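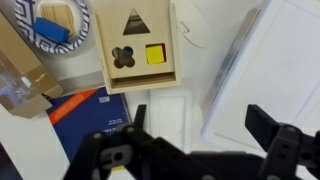

Fig. 1: The shape sorter on the sorting table, with the yellow square block in its opening.

Sorting Out the Toy Cupboard: Project Report
Periklis Raptis, Design and Everyday Objects module

Why toys?

I wanted a project about something everyone has at home and hardly anyone looks at properly, and I ended up with the toy cupboard at the Birham playgroup. My aunt used to help out there, so I knew what state it was in (bad!). The plan was simple enough: take everything out, decide what goes together, find it all a home, and write down what I learned about how small objects get stored. My tutor liked it but told me to pick one object and look at it closely as well, so I picked the shape sorter.

The sorter

It's a lovely thing. The whole box is light natural wood and the front panel has three openings, a triangle up at the top, a sort of clover or cross with four lobes at the lower left, and a square at the lower right. There's a slot running along the bottom too, with the wooden sides coming forward to frame the front. I spent far longer playing with it than I'd planned to.

What interested me most was how much the shape of the hole tells you. You don't need any writing on it. In Fig. 1 the yellow square is sitting just inside the square opening, with a bit of red showing beside it, and there's something small, dark blue and round behind the clover hole. I like that you can half see what's inside. With a closed box you'd have to tip the lot out to know what was in there, and I think that's a big part of why toy cupboards get into such a mess in the first place.

The sorting table

I worked on a white table and kept everything on it in little groups. I'm a messy worker, so a paper plate (the one with the blue and white zigzags round the rim) became the place for odd pieces. The bright blue foam block went on there, along with the pale wooden piece behind it. Paper plates are brilliant for this, by the way. You can slide them about, and they're cheap enough that you don't mind writing on them.

Books and folders went flat on the table near the cardboard box. I meant to stand them all up at the end but there wasn't a shelf the right height, so flat they stayed.

Choosing containers

This took up most of my time. I compared two kinds, the cardboard boxes that things had come in and the big white translucent plastic ones. The cardboard is free, it stacks fine and you can cut it down. The trouble is that the printing on the outside has nothing to do with what you've put inside, so a box with a shiny printed front just confuses people. Translucent plastic lets you see a colour or a rough outline through the side, which is handy, though small pieces all turn into a blur at the bottom.

I looked at ranges from Vimus and Andreadis as well and made a chart of them (see the appendix). The Prandano drawers were my favourite on paper, but they were too deep for the cupboard by 21 mm and I wasn't allowed to take the door off. I did ask!

In the end I gave the larger toys to the big containers and used flat trays for anything I wanted to see at a glance. The sorter doesn't go in a container at all. It stands upright on its own, with its blocks kept inside it, and I'm quite pleased with that decision even though my tutor called it "a bit of a dodge".

What went wrong

I started labelling before I'd finished sorting, so I had to redo half the labels. I also didn't measure the cupboard until the second visit, which is embarrassing to admit in a design report. And lids! I should have kept each lid with its container from the beginning, and I'll be doing that next time.

What I'd do next

I'd like to go back in December and see whether the groups have lasted or whether it's all drifted into one box again. I'd also like to try cutting simple shapes into the fronts of the cardboard boxes, like the openings on the sorter, so you could look in and check what's there. I made one test piece with a square hole and it bent when I picked it up, so it needs thicker card or a strip glued round the edge.

Report handed in 31/08/2024. The container chart and my measurements are in the appendix.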